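Ticket 5783: Shipping labels print at the wrong size after update
Status: Resolved
Opened by: Sayaka Wada, Posdale packing desk

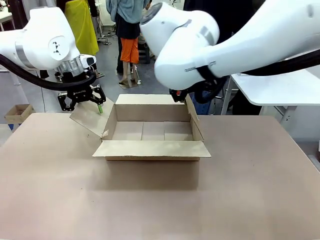 Since the May update to the order software, every label comes out at 72 percent of its normal size. The barcode won't scan at the carrier counter. Packing slips from the same printer are fine. I have 38 orders waiting.

Reply from Endang Menon, 9:40 am
Please open the print dialog and tell me what it shows under Scale. Also, which browser are you on?

Reply from Sayaka Wada, 10:05 am
Scale says Default. I tried 100 and got the same small label. Restarted the printer and the PC, no change. Same result in both browsers.

Reply from Endang Menon, 10:50 am
The update reset your label template to letter paper, so the driver shrinks it to fit the roll. Go to Settings, Shipping, Label Format and choose 4 x 6 thermal. Save, log out, log back in. Labels already created keep the old format and have to be voided and made again.

Reply from Sayaka Wada, 11:30 am
Full size now and the test label scans. Voiding the old ones one at a time is slow. Is there a bulk option?

Reply from Endang Menon, 11:42 am
Yes, under Orders, Batch Actions, Void Labels. Closing this ticket.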